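搬家半年，我还在跟收纳打仗

五月把最后一只纸箱拆掉的时候，我以为这件事算完了。

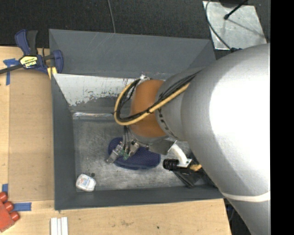 搬家公司报价2,894，我嫌贵，砍掉了“整理上架”那一项，省下449。后来我为这449付出的代价，大致相当于一个成年人半年的晚间时间。他们把箱子往客厅一放，走得很快，师傅临走前看了一眼我的书，说了句“大姐你慢慢来”。我当时觉得他客气，现在觉得他是过来人。头一个月我完全靠买东西解决问题，认定只要盒子够多，生活自然会钻进盒子里去。我尤其迷信深灰色的长方形箱子，就是摆在浅色木头桌面旁边显得很正经的那一种，往那儿一放，整个人都像有了规划。第二个月我发现家里最占地方的就是箱子。

先说厨房。旧房子的厨房小，小有小的好处，锅放哪儿没得选。新厨房多出两个高柜，我踮脚够不着第二层，于是第二层成了供品区，放着一台面包机、一套别人结婚时回赠我的茶具，还有一口我坚信秋天会用到的砂锅。我妈来看了一次，把调料全部按她的习惯重新排过，排完拍拍手回去了。之后三个星期，我每次炒菜都先摸到八角。我给她打电话，她说八角放在顺手的地方有什么不对。我想了想她的菜谱，确实没什么不对，不对的是我不太会做饭。

再说书。我下过决心，凡是三年没翻过的一律送走。执行的第一天晚上，我坐在地板上，从一本三年没翻过的书开始翻，翻到半夜一点多，给它写了两页读后感，又放回了架子上。第二天换了个办法，不许打开，只看书脊。这样快多了，一晚上清出两大袋，拿到楼下旧书店，老板一本一本看过去，表情像牙医。最后他收了一小摞，其余的说可以“帮我处理”，我一时舍不得，又全部扛了上来。电梯里碰见邻居，她问我是不是又搬家了。

真正难的是线。我指的是抽屉里那一团东西：充电线、网线、老相机的数据线、两头都认不出来的线。每搬一次家，它们就长一截。我用过理线盒、魔术贴、从面包袋上拆下来的小铁丝，还用标签机打过标签，标签现在还在，写着“重要”。至于是什么东西的重要，没写。别人家的线好像都很听话，一根黄的带着一捆细黑的，拿根小黑扎带一勒，该拐弯拐弯，该朝上朝上。我照着这个思路买了一包扎带，勒完之后才想起来路由器的线要往反方向走，只好一根一根剪开。剩下的扎带放进了那个抽屉。

我的朋友Bláthnaid Costello在爱尔兰住了大半辈子，来这边教书以后搬过五次家，经验比我丰富。我写信向她诉苦，她回得很短，说她的办法是给每个房间留一把椅子，专门用来堆东西，别的地方一律不许堆。她说人总是要堆的，不如给它一个户口。我觉得这话有道理，当晚就在卧室设了一把。到周末那把椅子已经看不见了，我又从餐厅搬来一把支援它。现在家里吃饭最多只能坐三个人。

她还推荐了一个叫Ranen的记账软件，说可以顺便登记家里的物品。我装了。登记到第874号的时候手机提示存储空间不足，要我清理。我对着这行字坐了一会儿。第874号是一个漏斗。我不记得自己为什么要有漏斗，更不记得为什么要有第二个，它是第875号，至今没能录进去。

后来我又试过Arix的那种真空压缩袋。羽绒被吸得像一块饼干，我很得意，拍照发给妹妹看。一周后半夜听见柜子里有动静，开门一看，饼干又变回了被子，还顺手把柜门顶开了一条缝。客服态度很好，问我封口有没有拉紧。我说拉紧了。她说那请您再拉紧一点。

衣柜的事说起来更丢人。我跟风做过一次“倒挂衣架法”，就是年初把衣架全部反着挂，穿过的挂正，年底看哪些还反着，反着的就扔。我坚持到三月，有一天洗完衣服心情好，随手把所有衣架都挂正了，觉得这样整齐。等反应过来，全部证据已经销毁。那件买来一次没穿过的墨绿色大衣因此逃过一劫，现在跟别的衣服平起平坐。

写到这里我去看了一眼客厅。茶几上有半包饼干（真的饼干），一把剪刀，三支笔，其中一支没有水，我把它放回去了。沙发底下应该还有一只拖鞋，Buckley叼进去的。Buckley是猫，它对收纳有自己的见解，认为所有东西的正确位置都在沙发底下。从找得到这一点来说，它的体系比我的强，我丢了什么，趴下去看一眼，十有八九都在。上个月我找了两个礼拜的户口本也在里面，压着一只羊毛袜。

有读者留言问我有没有什么心得可以分享。有一条：买柜子之前先量门。我在网上订的那个Hodik五斗柜，卡在楼道里一下午，两位送货师傅轮流抽了三根烟，最后是把腿卸下来侧着进的。腿后来装回去三条，第四条下面垫着一本书，就是我写过读后感的那本。

抽屉的滑轨有点涩，下个月打算弄点蜡烛头擦一擦。蜡烛我记得是有的，应该在高柜第二层，也可能在那两袋没卖掉的书下面。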